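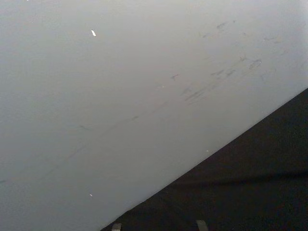
Wrist view, gripper open over the black cloth.

Dedach: Frequently Asked Questions

What is Dedach?
Dedach is our training method for two-arm robots that watch their work through several cameras. During training we blank out one camera view at a time, for a whole stretch of a demonstration, and ask the policy to keep going with what's left. It's a simple change to the data loader and we love how much it does!

Why would you hide a view on purpose?
A policy trained on every view tends to pick a favorite, usually the wrist. That works great up close. Then the wrist swings toward the wall, there's hardly anything in it to steer by, and the arm starts to drift. Yaneth Lozano spotted this in our very first baseline runs, and the whole project grew out of her notes.

What task do you test on?

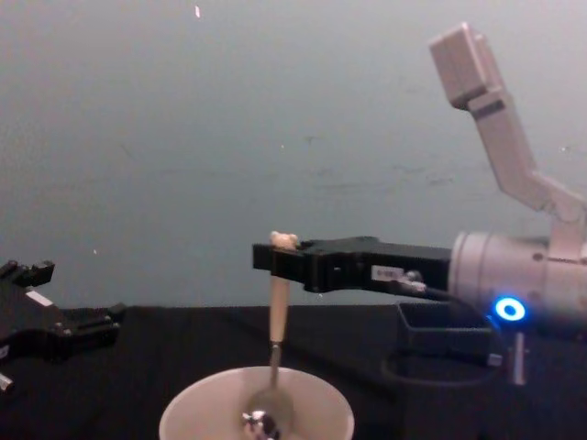

Our main test is spoon-to-bowl: take a spoon out of the holder, carry it across, lower it into the bowl and let go. The lowering is the part we care about most. The right arm has to keep the spoon vertical, bowl end down, with the gripper reaching in from the side, and a few degrees of tilt can put the tip on the rim. From chest height you get a lovely clear look at the handle, but only the near-top part of the bowl, so no single view has the full answer.

How much data did you use?
We recorded 135 demonstrations, all teleoperated by Gwawr Maddocks and Tatu Ndung'u. Every training run goes for 3000 steps on the same split. We repeat each setting with three random seeds and report all of them, including the bad ones.

Does it help?
Yes, and we were thrilled! With all cameras on, Dedach matches the baseline. The gap opens when a view goes bad at test time. The baseline often stalls over the holder, while the Dedach policy slows down, corrects and usually finishes.
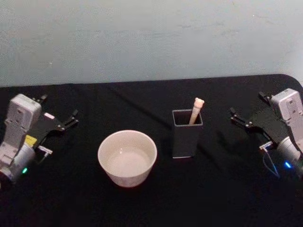
We saw the biggest gain with the head view removed, which surprised us, as we had bet on the wrist. Somtochukwu Obi is looking into why. Her current guess is that the head view was mostly being used to decide which arm should move first.

Do both arms have to do something?
Not in spoon-to-bowl. One arm can stay put, and the policy has to learn that too. We have a handover version in the works.

What still goes wrong?
Mostly the grasp. The handle leans differently in the holder each time, and the fingers sometimes close too high, up by the decorated end.

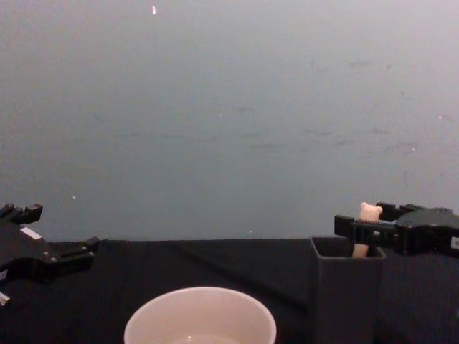
When that happens the spoon can rotate on the way out, and the lowering is hard to save from there. More demonstrations with odd lean angles helped a bit. Blanking views made no difference to this one, and we say so in the paper.

Can I try it with my own setup?
Please do! You need at least two synchronized views. The code plugs into Indel, our in-house trainer, and Nkechi Osagie keeps a standalone version for everyone else. Start with short blanks and lengthen them once the loss settles.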